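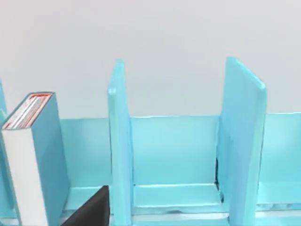 Book rack with dividers, light turquoise (computer rendering)

Flernbridge Evening Library Pilot
Progress report to the Liepiņa Fund, second period

What we said we would do

The grant pays for three things: later opening at the Flernbridge branch, a homework table for middle schoolers, and a switch to the Dultex checkout system. We are on budget for the first two. The third is over, and we explain why under Spending.

Evening hours

The branch has stayed open until 8:30 p.m. four nights a week since March. The door counter shows some 700 more entries than in the period before. We would ask you not to lean on that figure. The counter records anyone who passes through the door in either direction, including staff going out to their cars, and a building that is open longer will always record more of them.

Checkouts are a better measure and a less cheerful one. They went up during the first weeks and then slid back close to where they started. Thursday is the one evening that has clearly held up, and Thursday is also when the chess club meets in the back room. We do not know how many of those people would come without the chess.

Homework table

We enrolled 84 students. Enrollment meant a parent filled in a form at a school open house, and we now think we set that bar too low. Only 40 of them have come more than once. The ones who do come seem to like it, and the tutors say the same few want help with math every week. Whether grades have moved is a question we can't answer. The school has not agreed to share them, and we would not promise you a result on this by the end of the grant.

Our first report called the table "a proven success." We would like to withdraw that phrase.

Spending

Dultex quoted a price for moving our records that left out the older patron accounts. Fixing those by hand took 20 extra staff hours, charged to the contingency line. The company says the next update will merge duplicate accounts automatically. It said so about the last update too, and we still have duplicates. We have held back the final payment until a test run comes out clean.

Shelving for the young readers' corner has not been ordered. Ristesine sent a second price well above its first, and we have asked for the difference in writing.

Next period

We plan to drop the Monday evening and put those hours into Saturday afternoon, if you agree to the change. We will also count heads by hand for two weeks and set that against the door counter. The homework table continues as it is, with sign-up moved to the student's second visit.

We need your answer on the Monday hours before the next staff schedule is posted.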